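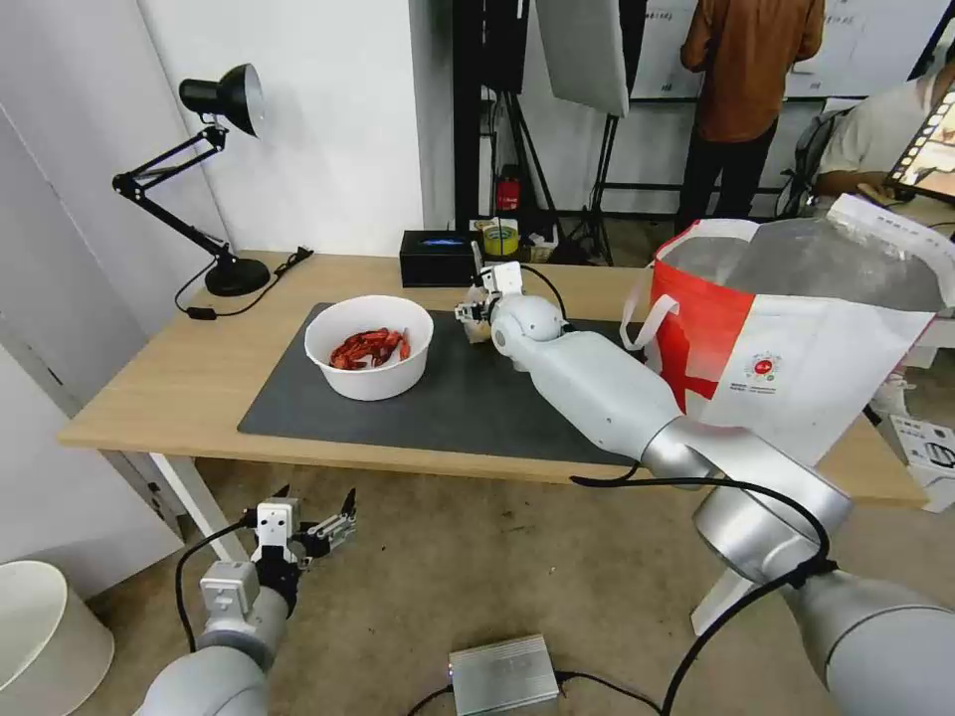
Crayfish at the Table: Setting Up, Peeling and Cleaning Up

By Antigoni Moschos
21st January

We use cookies to remember your settings and count visits. By staying on this page you accept our cookie notice.

Crayfish are easy to cook and messy to eat. Most of the trouble people have comes from the table: no place for the shells, juice running to the edge, and a smell that hangs on until the next day. A little setting up takes care of most of it.

Put a mat down first. A dark one hides stains, and one you can wipe is better than cloth. It should be a good deal bigger than the bowl, so there is room to peel beside it. On bare wood, wipe up drips as they happen. The orange color from the shells will settle into an unsealed top and is hard to get out afterward.

Serve in a deep round bowl with a heavy base. A flat platter lets the liquid run off when somebody pulls one out from the bottom of the pile. Drain the crayfish in a colander for a few minutes before they go in the bowl. White china shows the color well and rinses clean, but plastic will hold the smell of the spices.

Set out a second bowl for shells, the same size or larger. Shells take up more room than you would think. Line it with a paper bag if you want to lift the whole lot out at the end.

Good light helps, especially with small ones. A desk lamp with a hinged arm works fine if the ceiling light is dim. Keep the cord away from wet hands and don't touch the switch until you have wiped your fingers.

To peel: hold the head in one hand and the tail in the other, twist, and pull apart. Pinch off the first ring or two of shell from the tail. Squeeze the base of the tail and draw the meat out. Pull away the dark vein along the back. Claws on small crayfish are hardly worth the work, but large ones can be cracked with a nutcracker.

Leftovers should be peeled the same evening and put in a covered dish in the refrigerator within two hours of cooking. Eat them within a couple of days. They are good cold with mayonnaise and lemon, or stirred into rice at the last minute.

Tie the shells up in two bags and take them outside that night. If trash pickup is days away, freeze the bag until then. Wash the mat in cool water with dish soap, then again in warm. Rub your hands with cut lemon and a little salt before using soap.

For the tabletop, one part white vinegar to four parts water on a damp cloth is enough. Dry it straight away. Don't use vinegar on marble.

Get new kitchen tips by email twice a month. Enter your address to sign up.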